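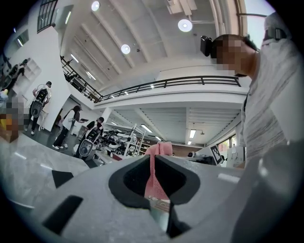

Teaching by demonstration, week two

January 5, 2024

Cloth is still the worst item on the list. We got through 32 usable folds before lunch and threw away 11, nearly all for the same fault: the jaws closed on two layers when the task sheet asks for one. You can feel the difference through the handle once you have done enough of them. The policy can't feel anything, so it has to learn the approach angle from what the wrist camera records, and a sloppy approach goes into the training set looking much like a good one.

Duangjai Sukprasert has rewritten the sheet. Each demonstration now begins with the gripper held still above the table for 2 seconds, then a single pinch, a lift, and the fold. No regrasping. If the pinch slips, stop and mark the take as failed. I argued for keeping the regrasps as recovery data and lost, at least until the Furkstead set is finished.

On remote control: we tried the same fold over the Sistus arms in the autumn. It took up to 40 minutes to get a clean run, mostly spent fighting the lag on the left side. By hand it is far quicker, though you pay for that later when a human wrist does something the arm's joints can't follow. The replay check catches most of these. I now keep my elbow lower than feels natural – it helps.

Still to do: recalibrate the jaw width, and check whether the Wosham logs use the old timestamps. Towels after that, then the fitted sheet, which I am putting off.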